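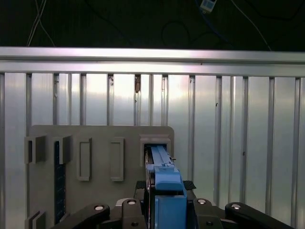 Atelier Palumbo, poste d'essai insertion
Fiche de contrôle sécurité, avec commentaires
Visite du 29 août 2025
Réf. fiche : 47
Client : Tolteck. Platine : modèle Nandano, version grise/beige

Légende : C = conforme, NC = non conforme, R = à revoir, SO = sans objet

1. Accès et abords

1.1 Passage dégagé devant le poste : C
1.2 Largeur de passage 800 mm mini : C. Mesuré au mètre, pile dedans, ne rien poser à côté.
1.3 Affichage consignes : R. Feuille d'avril encore au mur, l'ancienne version. A remplacer.
1.4 Extincteur accessible, plombé : C
1.5 Éclairage : C, mais gros reflets sur les nervures métalliques. Fatiguant au bout d'une heure. Voir si on peut orienter la lampe autrement.

2. Câbles et alimentation

2.1 Câbles rangés côté rail : NC. Câbles noirs en boucles lâches derrière le rail alu, plus des fils clairs qui se baladent. Colliers à mettre.
2.2 Rien en travers du rail : C le jour de la visite. A garder comme ça.
2.3 Prises et blocs fixés : R. Voir photo.
2.4 Gaines abîmées : rien trouvé au toucher, hors tension. Refaire le tour quand les câbles seront attachés, là on voit mal, tout est noir sur noir.
2.5 Coupure générale repérée : C
2.6 Différentiel testé : C, bouton test OK

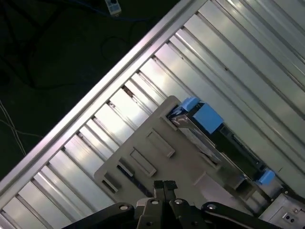
Pt 2.3 : petit bloc blanc et câbles noirs derrière le rail, platine posée sur les nervures.

2.7 Étiquettes sur les cordons : NC. Aucune. Demandé déjà la dernière fois.

3. Surface de travail et rail

3.1 Rail aluminium, fixations serrées : C
3.2 Arêtes vives : R. Extrémité à ébavurer, on accroche un gant dessus. Rien de grave mais à faire.
3.3 Nervures propres : R. Petits points sombres à plusieurs endroits, plus des traces. Aspirer puis chiffon sec. Pas de soufflette, ça renvoie tout dans les rainures.
3.4 Pièces tombées dans les rainures : contrôle à la lampe, rien sorti. A refaire à chaque fin de poste.
3.5 Jeu sous le panneau : C

4. Platine et logements

4.1 Platine, angles arrondis, pas d'éclat : C
4.2 Tenue de la platine : R. Prévoir une butée ou deux vis, pas de ruban adhésif svp.
4.3 Logements rectangulaires, rebords intacts : C. Passer le doigt sur chaque rebord, hors tension.
4.4 Logements vides sans corps étranger : C
4.5 Repérage des logements : NC. Il faut un numéro par logement, sinon chacun a sa façon de les apeler et le cahier devient illisible.

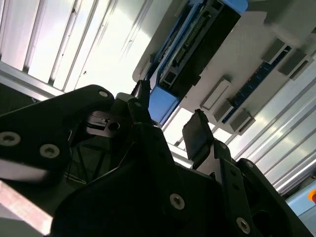 4.6 Module présenté droit devant son logement : R. Si ça force, on retire et on recommence, on ne pousse pas. Consigne à ajouter sur l'affichage (cf. 1.3).
4.7 Compteur d'insertions : 2 000 au cahier. Seuil de remplacement fixé par Kekville : 2 000. Donc platine à changer, pas à discuter. Commande à passer cette semaine.
4.8 Visserie apparente : C. Vis à tête creuse vérifiées à la clé, aucune desserrée.

5. Points de pincement

5.1 Mains hors zone pendant le mouvement : C
5.2 Arrêt d'urgence à portée, essayé : C, deux essais
5.3 Cheveux, manches, badges : R. Cordons de badge à enlever avant d'approcher. Rappel à faire à toute l'équipe.
5.4 Gants : SO pour l'insertion, obligatoires pour le nettoyage des nervures

6. Reste à faire

Colliers et étiquettes sur tous les cordons (2.1, 2.7), priorité haute

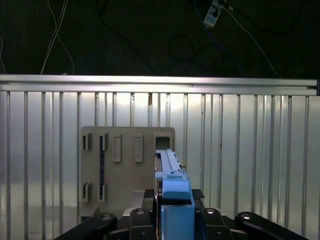
Multiprise à fixer sur support, pas suspendue. Priorité haute aussi, même intervention que les colliers
Ébavurage bout de rail (3.2)
Nettoyage nervures (3.3)
Numéros sur les logements (4.5), feutre indélébile en attendant les gravés
Platine neuve (4.7)
Affichage à jour (1.3 + 4.6)

Avis : utilisation possible sous réserve, sauf insertions, suspendues jusqu'au changement de platine. Points 2.1 et 2.3 à lever avant la prochaine visite. Copie à Tolteck et au classeur du poste.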